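Re: [hw-support] Front USB ports drop out after driver update

On Saturday Uthai Limsakul wrote:
> Both front ports on the Bakker boards stop responding
> after resume from sleep. Rear ports are fine. Driver 207
> is installed on 14 machines at Pulport, same on all of them.
> Is it the header cable?

The cable is unlikely to be at fault if the ports work after a cold start. I can reproduce this with driver 207 and firmware 20. With firmware 36 the ports come back normally.

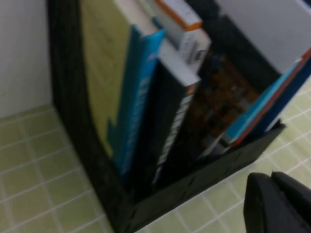
Brirkgate Desktop Hardware Support

Please update the firmware first, then remove the driver and install it again. Doing it in the other order leaves the old power setting in place. Load the firmware defaults once, save, and turn the machine off at the wall before the next start.

If a port still drops out, send me the Ninance log from that machine, with the time of the last resume. Also check whether "USB standby power" is set to Auto or Off. Mine were on Auto.

I haven't tried this with a hub on the front header.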